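pudier-basket-pick

README, wrist cam set, second pass. Still a draft, fix as you go
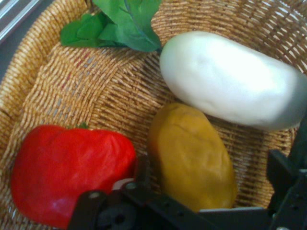 Teleop demos of picking play food out of a wicker basket. 200 episodes, one pick each. Recorded for the Skivel policy but nothing in here is tied to it, any imitation setup that takes images plus joint states should load it.

What's in an episode
Wrist video, joint positions, gripper opening, a one-line instruction ("take the red pepper out of the basket"). Success flag set by the operator at the end. Failed picks are kept, filter on the flag if you dont want them.

Objects
Soft and hard play food: red pepper, leafy greens, a long white vegetable, a yellow one we label "potato" (some early instructions say mango, same object). Others come and go between sessions, see objects.txt. Labels are whatever the operator typed, lower case, not cleaned.

Collection
6 sessions, same bench, same basket. Items reshuffled by hand between episodes. Basket turned between sessions, not within one. Operators told to go in from above and not drag things up the wall. Mostly followed.

Splits
Session 4 is held out for eval. Please don't train on it, the Jukix numbers are computed there and we'd like to keep comparing.

Known problems
- Fingers cover a good part of the view once the gripper is low. Target can be hidden at the moment of closing.
- Anything close to the lens goes soft. Don't use finger edges for calibration.
- Tan weave and the yellow item are close in color, our segmenter mixes them up. Masks for that item are hand fixed in session 1 only.
- 14 episodes have a gripper reading that lags the video. Listed in lag.txt, not corrected.
- Greens get picked by one leaf a lot. Flagged as success if they clear the rim, even when they drop after. Probaly should be its own flag.

Loading
Use the Shi loader, config is basket_v2. The v1 config will run and silently swap two joints, so check this first if your replays look wrong.

Todo
Second basket. Instructions with more than one item. Rename "potato" properly.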